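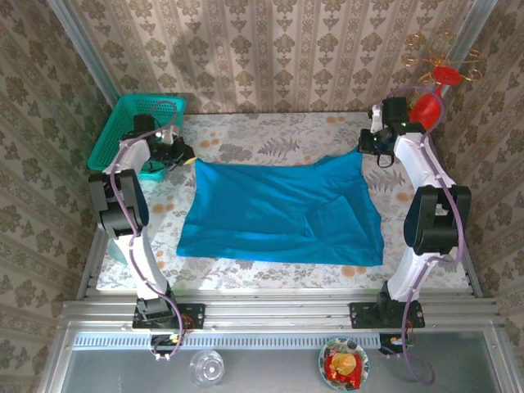
Biljana Trajkovski writes that her cloths always come out crooked, and could I please start from the very beginning? Gladly - I love this bit!

Lay the cloth flat and smooth it from the middle out, chasing any crease to the nearest edge. Tug the corners gently until the sides run straight. Now bring the top edge down to the bottom, press along the fold with your palm, then fold side to side. Fold once more for a small drawer - so neat!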